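Samevton Family Album Guide
Section 4: Adding Your Old Family Photos

Now for the fun part! Once your tree has a few names in it, you can start putting faces to them.

1. Open your tree and click Albums.
2. Click New Album and give it a name you'll know later, like "Peng side, Iowa cousins."
3. Scan each print at 600 dpi or better, front and back. The backs are often where the good stuff is!

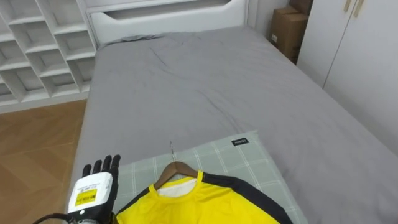

Yellow shirt on a wooden hanger.

4. Drag your scans into the album. You can add up to 2000 at a time, so go ahead and empty that whole shoebox.

Note: Samevton keeps your full-size scan and makes a smaller copy for the page.
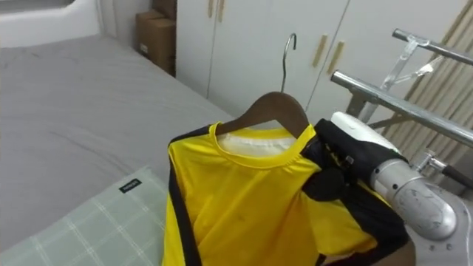 5. Tag the people you know by clicking a face and typing a name. For anyone you can't place, choose Unknown and write down whatever you do see, because a cousin may spot it years from now. Clothes and bedding are great for this. A mint-green pillow with a thin white check, like the one here, could turn up in someone else's pictures and tell you both were taken at the same house. Put it in the Details box and Search will find it.

Caution: Deleting a tag also deletes the notes attached to it. Copy them out first.
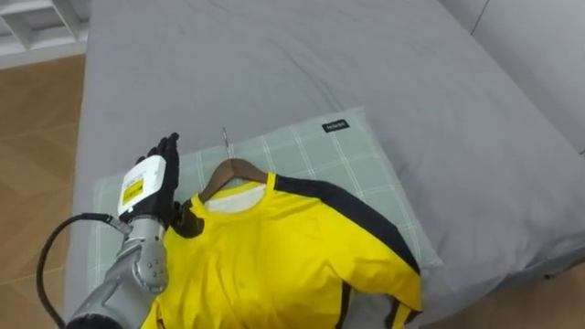
6. Set a date, even a loose one. "Summer" or just "July" is fine, and the timeline will slot it in. If two pictures share something, link them with Same Day. The yellow shirt on the gray sheet is the kind of match to look for, and once two are linked, a date on one fills in the other. I love watching a whole afternoon fall into place!

7. Click Share and pick who gets to see the album. Relatives can leave comments without an account. 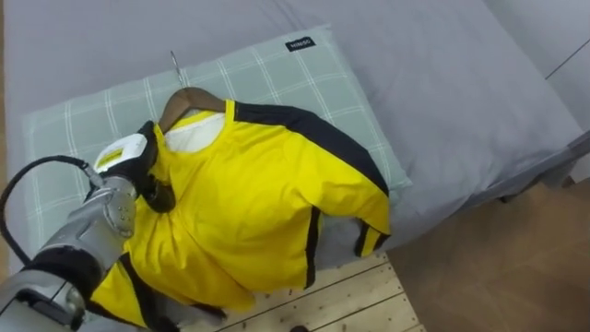
8. Check the comments now and then. Yao-tsung Chu on our help team has an album with 2886 pictures in it, and most of his names came from aunts typing away late at night.

To print an album, see Section 6. Moving over from Fakia or Dadar? Export your albums there as a zip file and start at step 4.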